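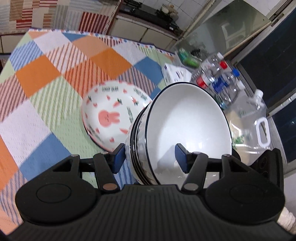

Page 13 of 16

Hospital and Residential Catering Forum
Section: Crockery, Linen and Service
Thread: Replacement of plain white bowls at Horham

I_Tamuno wrote:
Members will recall from the previous page that the Horham site intends to withdraw its rimless bowls before the next contract year. The site serves 226 residents at midday. I should be grateful for views on whether a rimmed bowl is worth the extra cost, and whether the same pattern should be adopted for soup, porridge and puddings. The dining room manager favours one pattern throughout. The ward staff have asked for two sizes.

Malcolm Tunstall wrote:
We went through this exercise at Grinstead and settled on one pattern in two sizes. Residents with poor sight found a dark edge easier to make out against a pale tray, and spillage at the table was reduced. I would advise against ordering the full quantity at once. Our first order was for 2,000 pieces, and a good many remained in their boxes until the following December. Storage is a cost and should be entered as one.

Lesego_S wrote:
I must respectfully disagree with Mr Tunstall on the question of the edge. The colour of the tray matters a great deal more than the colour of the bowl. At our site the trays were changed from cream to dark green, the old white bowls were kept, and the dietitian recorded the same improvement. The cost was a small part of what a full change of crockery would have required. I would ask Horham to try the trays first.

Malcolm Tunstall wrote:
That may well be so where every meal is taken from a tray. At Grinstead the residents eat at tables with white cloths, and they will not be parted from the cloths. 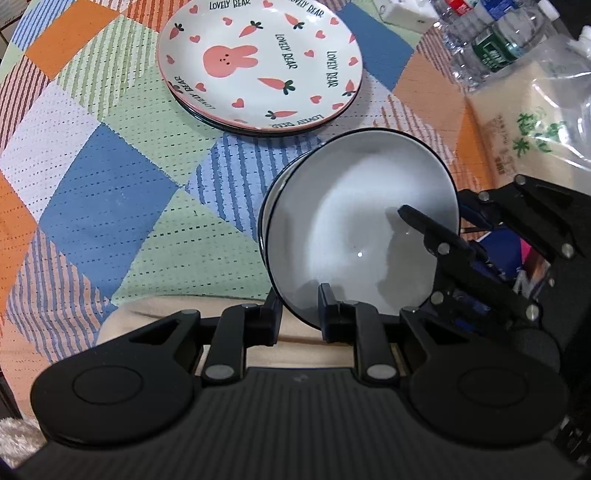

White bowl with a thin dark blue rim.

Ayodele Tijani wrote:
May I raise the matter of stacking, which has been passed over. Any bowl under consideration should be stacked to the height used in the servery and left there through a full service. Some patterns rub at the edge where one bowl sits inside another, and the colour wears unevenly. Ask the supplier whether the band is under the glaze or over it. If the supplier cannot say, look elsewhere.

I_Tamuno wrote:
Thank you. The supplier, Onishi, has been asked to confirm this in writing. Lesego, were the green trays suitable for the hot trolley?

Lesego_S wrote:
They were, although the first batch had to go back because the lip caught on the runners. Please measure the runners before ordering. The drawing supplied with our trolleys was out of date.

Xinyi Qiu wrote:
I write as a dietitian and would ask that portion size be settled before pattern. A wide, shallow bowl makes a modest helping look generous, and some residents with small appetites are discouraged by it. A deeper bowl holds its heat for slow eaters. Neither point has anything to do with the rim. I do not agree that one size can serve for both soup and pudding.

Malcolm Tunstall wrote:
On that I am in full agreement with Xinyi Qiu.

I_Tamuno wrote:
The replies have been forwarded to the catering office at Trakedton, which holds the budget. Horham will try the dark trays on one ward and the rimmed bowls in the dining room, in two sizes. Any further comments should reach me by 7th February.

Ayodele Tijani wrote:
Please post the answer about the glaze when it arrives.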